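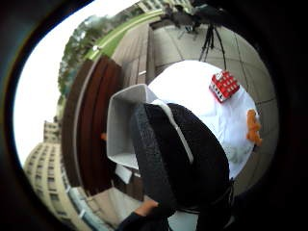 4. Setting up the tabletop town outdoors

Terraces are a great place to play Brusley! You get daylight, room to walk all the way round, and plenty of floor for the people waiting their turn. A round table works best, so everyone can reach the middle.

4.1 Spread a plain white cloth over the table and smooth it from the center out. A few wrinkles are fine (we call them hills).

4.2 Put the open box on the cloth, within easy reach. It stays there for the whole game, as the tray for anything not in play.

4.3 Place the red house first. It's the town hall, and every street is measured from it.

4.4 Add the animals, one per player. They can go close to the rim, but leave a finger's width of cloth behind the feet.

4.5 Deal one white card to each player, face down.

Note: On a breezy day, tuck your card partly under the box. Mateja Živković came up with this during our February play tests and we've done it ever since, even indoors.

Caution: Small parts. Keep away from children under 3.

Caution: Paving tiles are hard on painted pieces. If one falls, check the corners for chips before it goes back on the cloth.

4.6 Youngest player starts. Play to 100 points, or to 200 if you have the whole afternoon (do try it once, the town gets wonderfully crowded).

For packing away, see section 7.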